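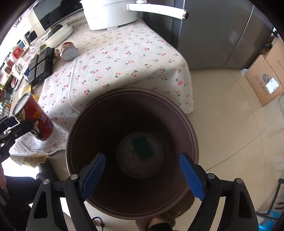 *Figure 1. Jaws open over the bin, nothing between the pads.*

**Week 3 handout -- Good practice with hand-held grippers in home kitchens**
Myfanwy Prothero, Trarkivville

Welcome back, everyone, and thank you for the thoughtful questions on the February reading! I've tried to answer most of them below, though a few will have to wait for the tutorial.

The Nerelau guidelines (our course copy, section 68) ask that every recording be one whole task, and it's a lovely simple rule until you're standing over a bin wondering where the task ends. My own habit -- and you're welcome to argue with me -- is to keep recording until the pads are clear and the jaws are fully open again.

Please also mind your feet and your cables. Loops on a tiled floor are an easy thing to catch a slipper in, so look down before you step back from the table.
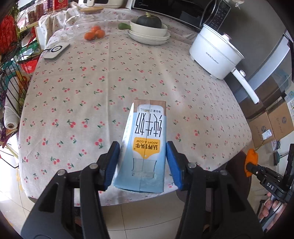

*Figure 2. Milk carton between the two blue pads, its printing upside down.*

Section 100 covers labels. Write down which way up the printing is, even when it seems fussy, and copy the wording in its original language (with a translation beside it if you can manage one). If a second operator is sharing the table, agree aloud on who moves first, and keep hands well behind the jaws.

For next time, please read the Clususero chapter on shared workspaces and bring along one rule you'd happily rewrite.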